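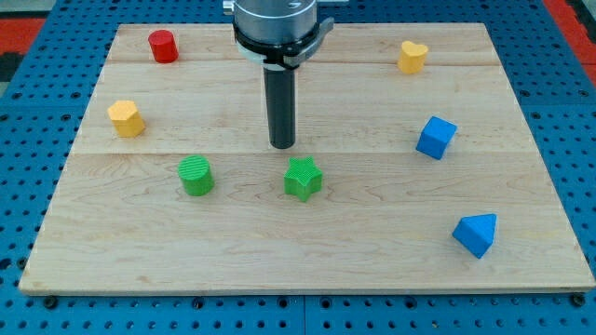 Print this page | E-mail this release

Skardale Library Forgives Everyone, Including You

SKARDALE, June. The Skardale Public Library will stop charging late fees at the end of the month, wiping out $3,350 owed by patrons, much of it by people who have been crossing the street to avoid the building.

"One gentleman owed us $89 for a book on managing money," said library director Mulugeta Kumsa. "We'd like him back. We'd like the book back too."

Lost items will still be billed at cost. Overdue ones will bring a reminder after two weeks, then a second reminder in a slightly firmer tone.

The Hillov branch follows the same rules, apart from its telescope, which has a waiting list and no sense of humor about it.

A returns party takes place Saturday at 2 p.m. on the front steps. The first 100 people to bring something back get a slice of cake. Branch manager Tavion Kowalczyk will work the book drop and has promised to keep his eyebrows still.

Contact: Quentin Vidal, Skardale Public Library press desk

Related releases
Collero Reading Room Reopens With Quieter Chairs
Hillov Branch Extends Evening Hours
Seed Swap Returns, Zucchini Limits Apply

© Skardale Public Library | Back to top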